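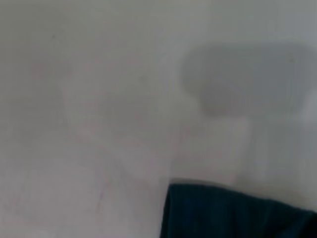 I would take a slow arm that holds on to the cloth over a fast one that drops it, one member wrote on the Lestura message board this winter, and the builders of the Drenik arm have more or less taken that as their instructions.

LESTURA SHARED WORKSHOP RELEASES DRENIK TABLE-WIPING BUILD

Plans, parts list and software open to all from February

BELKADI STREET. Lestura, the shared workshop on Belkadi Street, is releasing the full set of files for Drenik, a bench-mounted robot arm that picks up a cloth and wipes a table. The release covers the gripper brackets, the wiring diagrams, the mounting plate, the camera settings and the control software, which is called Sarkik. All of it may be copied, changed and built by anyone, at home or in a workshop, with no fee.

Drenik was put together by Lestura members in the evenings, on the back bench of the electronics room. It began as a repair. The workshop had been given an arm with a dead joint, and the members who got it moving again wanted a job for it that would show up faults in a hurry. Wiping a table was chosen. A cloth changes shape each time it is picked up, it drags, it folds under itself, and it is hard to describe to a computer. A rigid block gives much the same result every time, and the group had already done blocks.

The work has been harder than expected. The first gripper fingers were flat and smooth and let go of the cloth as soon as it caught on anything. The second pair had teeth, which held well and tore two good cloths. The pair in the released plans has a shallow curve on the inside face and a strip of rubber glued along it. The glue has to cure overnight. Members who skipped that step had to do the job again.

HOW THE BUILD IS LAID OUT

The arm bolts to a steel plate, and the plate clamps to the bench with four ordinary woodworking clamps. The plate can be cut with a hacksaw and drilled on a small drill press. The released drawings give hole positions in both inches and millimeters. Builders who want to move the arm between rooms should leave the corner holes open and add handles there.

Two cameras are used. One looks over the whole table and finds the things on it. The other is small and rides at the wrist, close to the gripper. Sarkik takes the wide view first, decides where to send the arm, and then hands over to the wrist view for the last few inches. The handover was the largest single source of trouble in the project. If the two cameras disagree about where the table is, the fingers close on air or push into the tabletop.

The current version of Sarkik checks the table height before each pickup. That adds a short pause that visitors often take for a fault. There is a setting to turn the check off, and Lestura recommends leaving it on.
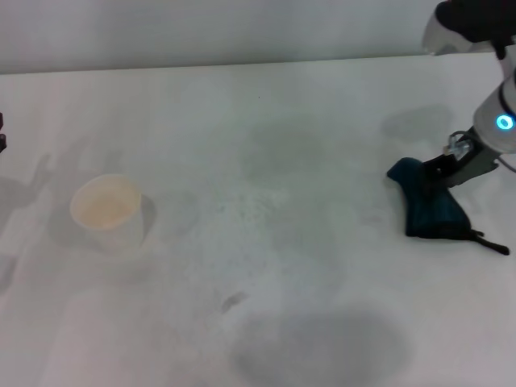
Drenik with a folded cloth in its gripper; a paper cup stands on the other side of the table. Photo: Lestura.

Cups are part of the practice. A person wiping a table goes around a cup without thinking about it, and the arm has to be told. In Sarkik the builder sets a keep-out distance, and the software draws the wiping path so that neither the cloth nor the wrist comes inside it. The default is wide. Builders can bring it in as they come to trust the arm, but the release notes ask them to start with something light and empty. Paper cups are cheap and do not break, and the workshop kitchen has plenty.

Straps and loose tails are the other thing to plan for. A cloth with a loop or a strip of trailing material will lay that strip down wherever it likes, and the wide camera can mistake it for something on the table. Sarkik can be shown a cloth in advance, folded a few different ways, so that it treats the whole of it as cloth. Showing it a new cloth takes a few minutes. A dark cloth on a light table is the easiest case. A white cloth on a white table does not work well yet, and the release says so on its first page.

WHAT HAS BEEN TESTED

Lestura keeps a log of every pickup the arm attempts. The log published with the release holds 1862 attempts. Of those, 1193 were made with the current fingers, and the rest with the two earlier pairs. The log is a plain spreadsheet. Each row gives the cloth, the finger pair, the Sarkik version and whether the cloth was still in the gripper at the end of the stroke. Failed attempts are left in.

Most failures with the current fingers come from one cause. The cloth is lying too flat, the fingers slide over it, and they come up with nothing. Bunching the cloth into a lump before the pickup fixes this, but a person has to do the bunching. Teaching the arm to pinch and gather a flat cloth by itself is the next piece of work. There is a branch of the software where members are trying it, and it is not recommended for a first build.

Drenik does not wring out or rinse a cloth. It does not judge whether a table is clean. It makes a set of overlapping strokes and stops. Scuffs and marks that have soaked into an old tabletop will still be there afterward, and builders are asked not to raise the pressure setting to chase them. Too much pressure lifts the arm off its zero point and the next pickup will miss.

LIGHT AND CAMERAS

Several home builders who tried an early copy of the files wrote in about their cameras, and the setup guide has a longer chapter on the subject as a result. The short version is that the wrist camera needs even light and a fixed exposure. Automatic exposure makes the picture jump whenever the arm passes over something dark, and Sarkik then loses its place. A desk lamp pointed at the ceiling is good enough. A lamp pointed at the table puts a hard shadow of the arm on the work.

Focus matters less than many builders expect. The wrist camera has a fixed lens, and at most distances it gives a soft picture. Sarkik was written to get by on that, and looks for broad steps between light and dark,

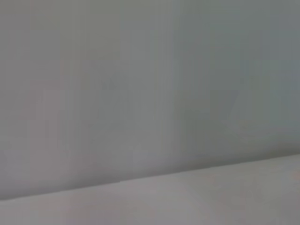 such as the line where a table stops and a wall begins. It uses that line to work out how far the wrist is tilted. On a bench that stands out in the open with no wall behind it, builders can stand a sheet of plain cardboard along the back edge and get the same result. The cardboard should be taped down. A matte surface is better than a glossy one, for the cardboard and for the table.

The guide also covers cable routing. The cable at the wrist should leave with enough slack for a full turn and should be tied back to the upper arm, never to the bench. One early build pulled its own connector out that way three times before the tie was moved.

SAFETY

Every build must have a stop button within reach of the person at the bench. Sarkik will not start without one connected. The arm is limited in software to a slow walking speed at the wrist, and Lestura asks builders to leave that limit in place. Fingers, long hair and sleeves should be kept out of the space between the gripper and the table while the arm is powered. Children are welcome to watch at the workshop from behind the yellow line.

COST AND PARTS

Lestura has kept the receipts. Members spent around 2000 dollars on the build, counting the replacement joint, the cameras, the plate and the rejected fingers, but not the donated arm itself. A builder starting with no arm should set aside 4000 dollars and shop for a used one. The parts list gives the sizes and ratings needed and leaves the choice of supplier open. The brackets can be bent from sheet metal by hand using a vise. Builders with no vise can book time on the one at Lestura at the usual day rate.

GETTING THE FILES

The files can be downloaded from the Drenik page on the Lestura website, or copied onto a drive at the front desk. Printed copies of the setup guide are available there too, for the cost of the paper. Questions about a build should go on the Drenik board, with a copy of the log attached. Bench evenings start at 7 p.m., and anyone who is stuck may bring an arm in.

ABOUT LESTURA

Lestura is a member-run shared workshop with wood, metal, textile and electronics rooms on Belkadi Street. Membership is monthly. Day visitors are admitted after a short safety talk at the front desk.

Press inquiries and requests to see the arm running: Lestura front desk, Belkadi Street, afternoons. Please allow a few days for a reply.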